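Categoria: Argilas e pastas cerâmicas > Secagem ao ar

Pasta de modelar Brisodwood, branco-marfim

A pasta Brisodwood seca ao ar e dispensa forno. É fornecida em blocos embalados em película dupla, dentro de saco com fecho. Destina-se a escolas, ateliês e a quem modela em casa peças decorativas pequenas e médias. Não serve para louça nem para objetos que fiquem em contacto com água.

Antes de usar, corte a porção necessária e amasse-a até deixar de oferecer resistência nas mãos. Feche logo o saco. Se a pasta estiver rija, pulverize com água e deixe repousar na embalagem durante a noite. 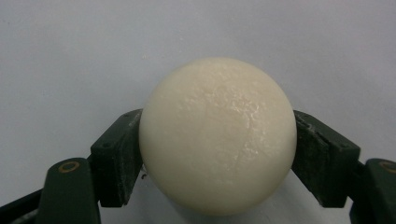 Bola de tom marfim, com uma zona mais brilhante e irregular.

Composição: cargas minerais, fibra de celulose, água e ligante vegetal. O tom pode variar ligeiramente de lote para lote. Para trabalhos com várias peças iguais, recomendamos encomendar tudo de uma vez e indicar no pedido que se pretende um único lote.

A retração na secagem depende da espessura. Paredes finas secam depressa e podem empenar; vire-as a meio da secagem. As peças maciças devem levar um núcleo de papel amarrotado ou de arame. As fissuras superficiais tapam-se com a mesma pasta diluída em água, aplicada a pincel.
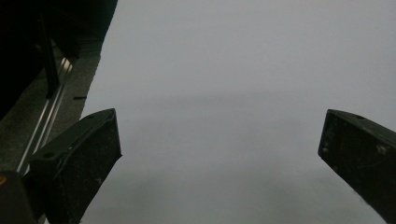 Superfície de trabalho e acabamento

Trabalhe sobre uma placa lisa, limpa e não absorvente. A madeira crua puxa a humidade e a pasta agarra. Uma folha de papel vegetal por baixo permite rodar a peça sem a deformar. Depois de seca, lixa-se com grão fino e aceita tinta acrílica, guache e verniz à base de água. Os vernizes com solvente podem amarelecer o fundo.

Referência 306: bloco individual.
Referência 1316: caixa com 4 blocos, para escolas.

Os utensílios são vendidos à parte. O rolo e os teques da linha Stollelholm podem juntar-se à mesma encomenda sem acréscimo de portes. Para faturação a escolas, contactar Macarena Soler. Dúvidas técnicas sobre secagem e pintura: Florencio Valcárcel.
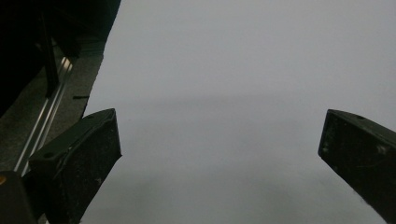 Villanueva, novembro. A caixa para escolas volta a estar disponível no nosso armazém. As encomendas em espera seguem por ordem de chegada, com um limite de 5 caixas por cliente até à próxima reposição. O bloco individual não tem limite. Quem preferir levantar no local deve aguardar a mensagem de confirmação e trazer o número do pedido.

Última atualização: 2021-01-30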